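Home Kitchen Basics - Session 8 Handout
Washing Up by Hand at a Double Sink
Notes by Telma Bravo

Welcome back, everyone! I know washing up sounds like a funny thing to spend an evening on, but most of us learned it by standing next to somebody else, and we picked up their bad habits along with the good ones.

Before you run any water
Scrape the plates well and stack them by kind. Glasses go first, then silverware, then plates, and the greasy pans wait until last (let them soak while you do the rest).

Using the two basins
Wash in one and rinse in the other. It doesn't matter which is which, so pick the side that feels natural and stick with it - you'll be quicker for it. Keep your dish soap at the back of the counter, close to the faucet, where a wet hand can find it without dripping everywhere. And do wash your own hands before you start, please.
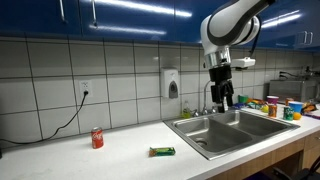

Finishing up
Empty both basins, wipe down the divider and the rim, and dry around the taps with a soft cloth. Hang the cloth up afterward.

For next time
Bring an apron and one pan you've given up on. We'll allow 30 minutes for scrubbing.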